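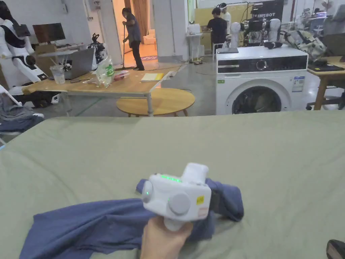

A press operator at the Clarley plant wrote to us in May that the new rollers were fine for the first month and then started to streak, and he wanted to know if we had changed the rubber. We had not. I am starting with his letter because most of this talk comes out of it.

Slide 2 – what we were asked to look at

Clarley runs water-based inks on most of its lines and solvent inks on the rest. Same press model, same roller size, same compound ordered for both. The streaks showed up only on the solvent lines. Hold here and let people read the layout.

The rollers came from our Nogueira shop. Core is steel, cover is nitrile rubber. Hardness was within the order when they left us. I have the sheet if anyone asks, but don't read it out.

Slide 3 – what solvent does to a cover

Rubber takes up some of whatever it sits in. The cover swells a little, mostly at the ends, and gets softer. When it dries out it can shrink below its first size and turn hard. Do this every shift and the surface stops carrying ink evenly.

The wash matters as much as the ink. Clarley had switched to a stronger wash to save time at changeover. It was not on the order form. Our form did not ask for it, so that part is on us.

Slide 4 – measuring

Take hardness at both ends and in the middle. Let the roller come to room temperature first. A warm cover reads softer and you will chase a problem that isn't there.

Measure diameter at the same places. Write down the time since the last wash. Most of the readings sent to us leave that out, and without it we can't compare one roller with the next.

Pause for questions. Someone usually asks about hand gauges against bench gauges. Either will do if the same one is used each time.

Slide 5 – the trial

We covered two sets. One was the old nitrile. The other was the Vatovine compound, which costs more and holds up better to the wash Clarley uses. Both sets went on the same line, one after the other, with the same operators.

The nitrile set streaked as before. The Vatovine set ran 2,049 hours before it came off for a regrind, and it came off on schedule, with no complaint from the press.

Say clearly that this was one line at one plant. It is not proof for every press in the room.

Slide 6 – where it does not help

On the water-based lines we saw no gain. Clarley kept nitrile there and I would do the same. The Vatovine cover also takes longer to grind – allow 3 extra days when you plan a swap, and keep a spare set on the rack.

Store spares on end supports with the cover touching nothing. Keep them wrapped and away from motors and sunlight. A flat spot from a shelf will print.

Slide 7 – changes at Wolar

The order form now asks for ink type, wash type and how often the roller is washed. If you don't know the wash, send the safety sheet and we will look it up. Old forms are still accepted until the stock of them runs out, but we will call you about the missing lines.

Regrind tags now carry the compound name as well as the job number. Leave the tag on the journal when you ship a roller back.

Leave the contact slide up during questions. Sample pieces of both covers are on the side table; ask people to return them before lunch.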